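Kusitz Table Linen Care Guide
5 min read · 17 shares · 3 comments

Section 3: First wash and drying

Wash a new printed tablecloth before you use it. The finish applied at the mill keeps the cloth stiff and can hold on to grease.

1. Shake the cloth out and check both sides for marks. Treat any you find with a little plain dish soap.
2. Turn the cloth so the printed side faces in.
3. Wash on the gentle cycle in cold water. Use half the normal amount of detergent.
4. Take the cloth out as soon as the cycle ends — creases set quickly in a full drum.

Note: Wash dark and light cloths separately for the first 3 washes.
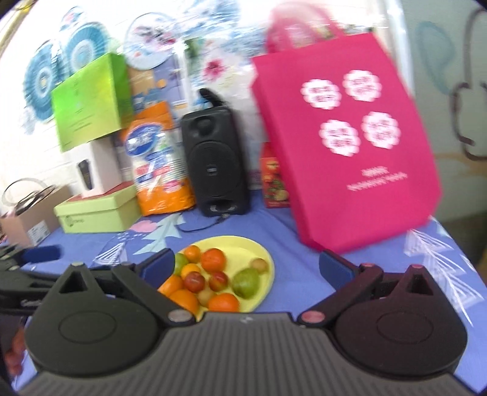 5. Hang the cloth over a line or a wide rail, out of direct sun. Pull the hems straight by hand.
6. Iron on the back while slightly damp, on medium heat. Work from the center toward the hems.

CAUTION: Do not use chlorine bleach. Do not iron over a stain — heat can make it permanent.

For fruit juice and wine, blot with a clean cloth, rinse from the back with cold water, and soak for 7 minutes before washing. For candle wax, see Section 5.

Text by Gisela Oltmanns. Last revised 2022-01-26.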